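Harbridge Hospitality Training
Housekeeping Skills, Level 1
Unit 7: Sorting and folding small linen
Handout for students, revised 10 August 2019

Please read this handout before the practical class. In the class we will not repeat the theory, we will only fold.

1. What we mean by small linen

Small linen is everything that one person can fold alone on a table: hand towels, face cloths, napkins, tea towels, dusters and cleaning cloths. Sheets, duvet covers and large tablecloths belong to Unit 8 and need two persons or a folding machine.

At the Zakwood guesthouse, where many of you will do your placement in June, the laundry room handles 3000 pieces of small linen in a busy week. A student who needs one minute for each piece cannot keep up with this. But speed is not our subject yet. First the fold must be correct, and the speed comes with practice.

2. Before you fold

Check that the table is clean and dry. Put your hand flat on it and move it from one side to the other. If you feel crumbs or dust, wipe the table and wait until it dries.

Place the basket at a back corner of the table, so the front stays free for your work. Students often put the basket directly in front of them and then fold in the small space that is left. The result is always a narrow, crooked fold.

Take one piece at a time. Do not turn the whole basket over onto the table.

3. Sorting by color

In our system the color of a cleaning cloth tells where it is used:

Red: toilets and bathroom floors
Pink: wash basins and mirrors
Green: kitchen and bar
Orange: outdoor furniture
White: guest rooms, dusting only

Other houses have other systems. Orker, the company which supplies our cloths, prints a color chart, but it is made for hospitals and it does not agree with ours in two places. Use the list in this handout.

A mixed basket is normal after drying. You can fold from a mixed basket, but the finished pieces must go on separate piles, one for each color. A red cloth on the green pile is a serious mistake and the whole pile goes back to the wash.

4. The long fold, step by step

The long fold is used for cloths that will hang over a rail or the edge of a trolley.

a) Lay the cloth flat with the long side toward you.
b) Take the two far corners and bring them to the two near corners.
c) Hold both ends and pull gently outward. The cloth should become straight but not stretched.
d) Smooth from the middle to the left, then from the middle to the right.
e) Fold lengthwise once more, so you have a long, low strip.
f) Hold both ends again and compare them. Both should be square.

Step f is the one which students forget. An end that is gathered looks like a small thing when the cloth is on the table — on the rail everybody can see it. Open the last layer, pull out the corner and lay it down again. 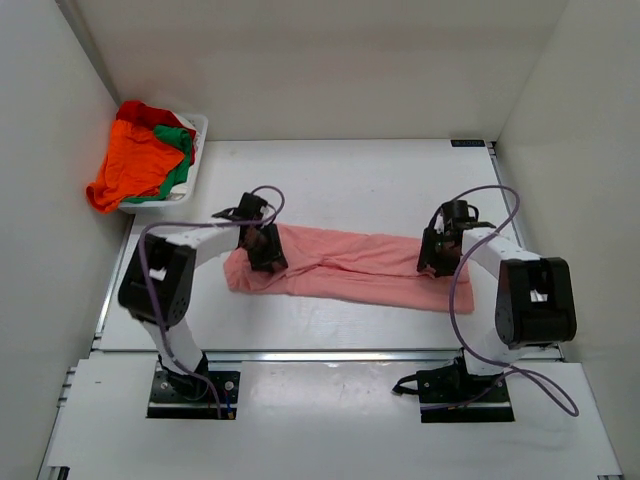 Fig. 1. Pink cloth in a long strip. The right end has a squarer corner, the left end is rounded and gathered. Compare with step f.

Look also at the upper layer in Fig. 1. It has soft wrinkles in the middle, while the lower band is smoother, with a fairly straight hem at the front. For this kind of fault go back to step d and smooth the layer again with the flat hand, not with the fingertips.

5. Storing

Pile the finished cloths with the folded edge to the front. One pile has 80 pieces at most, because a higher pile leans and falls. The shelves in our practice room are marked with the color names. The Mushi boxes under the shelves are only for torn cloths, please do not put good linen there.

6. Words to learn

hem — the sewn edge of a cloth
crease — a line made by folding or pressing
wrinkle — a small line that we do not want
lengthwise — in the direction of the long side
rumpled — not smooth

7. For the practical class

Bring an apron and tie back long hair. Take off rings and bracelets, they catch in the loops of the towels. Each student will fold one mixed basket and sort it by color. The marking sheet is on page 268 of the course book; read it before you come.

Homework: fold five tea towels at home with the long fold and write down which step was the most difficult for you.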